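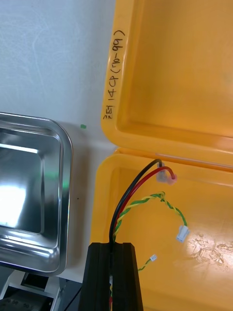 Loose wire is still the hard part, according to Decha Ruangrit, and a machine that cannot sort a bin of leads will not be folding laundry soon.

Trulgate's two-arm cell, on trial at Udarard, is meant to kit round boards with their cables.

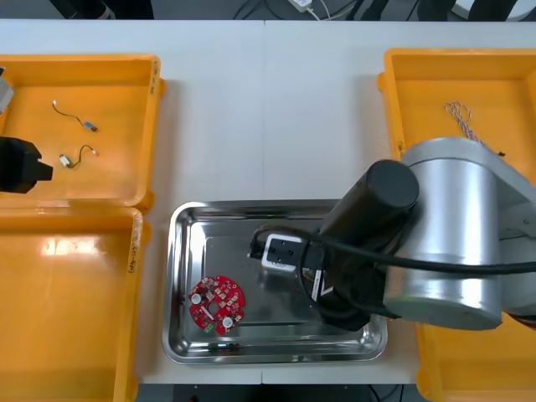
Yaowalak Wongsuwan
Automation Reporter

The target is 40 kits per shift. A trained hand at Udarard does 180. 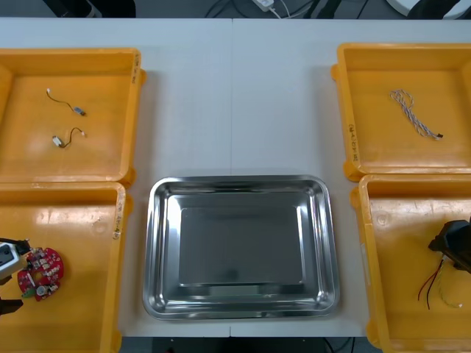

Boards give little trouble. Thin leads bend under the grip and have no fixed shape to plan for.
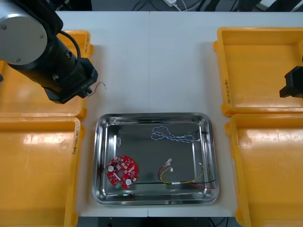

Trulgate will run the cell for 6 more weeks, then decide on a household version. Results are due in May.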